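**Penow Playroom – progress report**

Dear Deepak,

Thank you again for the grant, and for being so patient with me over this report, which I meant to send before the school year got going. You asked for a page on how the toy sort is coming along, and I'll try to keep it to that, though you know how I am!

When we started in July the back cupboard couldn't be opened without something landing on your feet. We've now been through all of it, top shelf to floor, along with the two closets at the Tastham end of the hall. That came to 36 bags, and I'm pleased to say 22 of them are sorted, checked and back in use. The rest are mostly soft toys and dress-up clothes, and those go slowly, as every seam gets looked at and anything with a loose eye is set aside for mending.

The families have been lovely. We opened on two Saturdays for people to drop things off, and one grandmother brought a whole train set that had been her son's, still with the instructions (in Dutch, but we managed). We've said no to anything with batteries for now – I'd like your thoughts on that when we talk.

As for money, the first part of the grant went on storage and a secondhand washing machine from Illow. It's a noisy thing but it does a full load in 40 minutes, and we'd have been sunk without it.
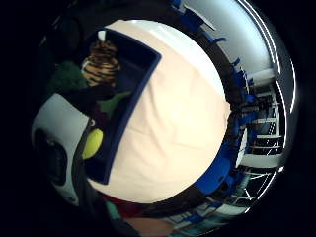 Sorting by size was my idea and I'm quietly giving up on it. The little ones don't think that way, and neither do the grown-ups who tidy up after them, so a striped tiger ends up in with a tennis ball whatever the label says. I'd like to try sorting by room instead, with soft things and balls allowed to share if they're headed for the same corner.

Still to do: the mending pile, the puzzles (20 of them, every one needing its pieces checked) and new labels. Dwivedi have quoted us for the labels and I'll forward that separately. If the second payment could come before the puzzles get underway, it would help us buy boxes with proper lids.

Do come by any afternoon and have a look around. The kettle is always on.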